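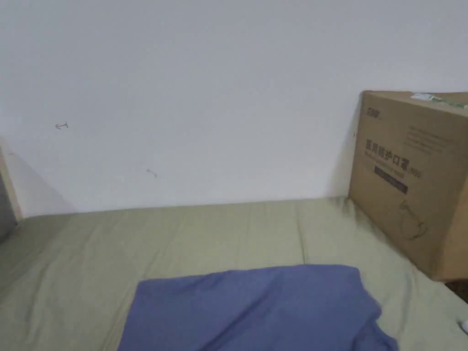 How to get through a robot open day when you've been put in charge of the folding demo. I ran ours at Sturia in August, using the Praltorix gripper kit, and most of what follows I learned by doing it wrong first. Start with the surface. A made bed beats a table, and a plain fitted sheet beats anything with stripes. Periwinkle on sage green is about as easy as shirts get to tell from bedding, and visitors at the back will be grateful. A big carton against the wall can stay, but keep it off the part of the sheet you need for folding.

Step 1. Smooth the sheet, then stop smoothing it. You can lose a whole morning to creases, and the mattress will still win.

Step 2. Pick soft, dull clothes. Buttons are for people with more confidence than me.

Step 3. Open the fingers wide before you go in, one to each side of the folded cloth. If a black garment is lying next to the blue one, decide which you're after before you close. The crowd will have opinions.
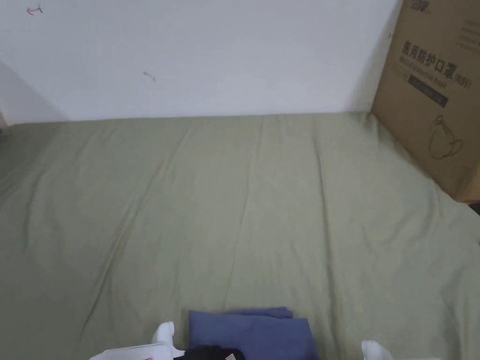 Step 4. Talk while you work. Someone will ask if it does fitted sheets. Say "next year" and keep folding.

Step 5. Quit after 28 folds. By 11 in the morning your wrist will have suggested this already.

Last updated: Thursday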